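Looking After a Family Headstone: Tips From My Own Workshop

My grandfather's stone had gone so green by last September that my cousin walked right past it. We had come two hours by car with flowers on the back seat, and there we were, going up and down the row reading everybody else's names! I promised myself that day I would learn how to care for it properly, and what follows is what I have picked up since, partly from books and partly from Iestyn Pugh, who cut letters for a living before his knees gave out and who has been very patient with me on the telephone.

Ask first

Call the cemetery office before you do anything at all. Some will let the family clean a stone, some want a form filled out, and a few won't allow it. While you have them on the line, ask where the nearest water tap is and whether it's turned on, which I wish I had done the first time (I ended up driving to a gas station for a jug).

Know your stone

Granite is tough and forgives a good deal. Marble and limestone are soft, and old ones can turn sugary on the surface, so that grains come away on your fingertip. If you see that happening, or if the stone leans, rocks when you touch it, or sounds hollow when you tap it with a knuckle, please put the brush away and ask a conservator to have a look. A leaning stone is heavier than you would ever believe.

What to pack

Plenty of clean water, more than you think. Two buckets. A soft brush with natural or nylon bristles, and an old toothbrush for the letters. Wooden skewers or craft sticks for moss. A spray bottle. Something to kneel on, and I mean something thick. Leave the wire brush at home, along with the bleach, the vinegar, the dish soap and the pressure washer. Bleach leaves salts behind in the stone and they go on doing harm long after you have packed up and gone home, and vinegar eats marble.

I keep all of mine in a canvas bag by the workshop door so that I never have to hunt for it. The brushes get rinsed and hung bristles down when I come home.

The cleaning itself

Soak the stone well before you touch it. Start at the bottom and work your way up, rinsing as you go, so that dirty water doesn't run down over dry stone and leave streaks. Use small circles and hardly any pressure. Ease the moss off with the wooden stick and let the stubborn bits be. They will come away more easily next time, and there is always a next time with moss.

Pick a mild, cloudy day if you can. Never clean when a frost is expected overnight, as water that gets into the stone will freeze there and can split it. And don't hope for it to look brand new when you are finished! A bit of age suits a headstone, I think, and Grandfather would have been embarrassed by anything too shiny.

Bronze plaques

Wipe these with a soft cloth and plain water, then dry them thoroughly. A thin coat of clear paste wax on a warm, dry day will help keep the weather off, buffed up with an old cotton T-shirt. Try a corner first. Metal polish is best left in the cupboard, as it can take off the finish the foundry put there.

Flowers and little keepsakes

Cut the stems short and set them in a container with some weight to it, with a handful of gravel in the bottom. Glass is a poor choice where mowers go by. For a small photograph, I have had good luck with a ceramic one made by a proper firm, while the paper one I laminated myself lasted until the first hard rain and then curled up like a leaf. Check the rules on these, too, as many places clear everything away in spring.

Writing it down

Take a photograph of the inscription before and after, with the light coming from one side so that the letters throw a shadow. Early morning or late afternoon is lovely for this. Copy out the wording by hand as well, spelling mistakes and all, and note the section and row.

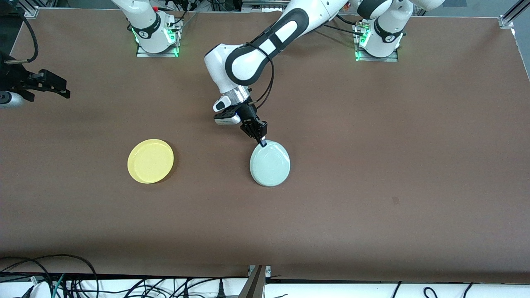

I keep those notes in a plain card folder with the deed to the plot, and a second copy lives at my cousin's house. Put down what you used and when you went, too. Once every year or two is plenty for a full wash, and in between I only pull the grass from around the base by hand and brush off the leaves.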